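Second life on the bench

There is a smell to an old computer when the side comes off – warm dust, a bit of solder, somebody's spare room in 2009 – and Yurani Cáceres loves it. She has been taking apart office desktops in a rented unit behind the Krajčí bakery since May, and she'll happily talk you through every screw.

The machines come from Validell, a lettings firm that was getting rid of 51 of them. Yurani took the lot! She cleans them, swaps what needs swapping and passes them on to families who want something for homework and the odd film. 17 have gone out so far.

What surprised me is how friendly the insides are. You lay the tower on its side, and suddenly it's all there to reach: the power supply in its corner, the drive cage, the long slots for memory. Parts you'd like to keep lift out with a little lever or a latch, and plenty of the plastic bits are brightly coloured so your fingers know where to go.

Processors are the part that made me hold my breath. The metal frame over the socket swings up, the chip comes out, and you must not touch anything in there with your thumb (I was told this three times).
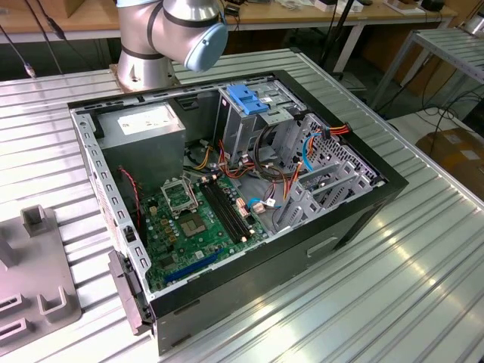 Cables are another matter. Yurani likes to leave them plugged in at the supply end and push them aside while she works on the board, then tidy the whole bundle right at the end with a couple of ties. Her friend Tove Hallgrímsson does it the other way round and they have been arguing over it all summer. I tried both, and I'm with Tove – but I was given biscuits by each side, so don't quote me.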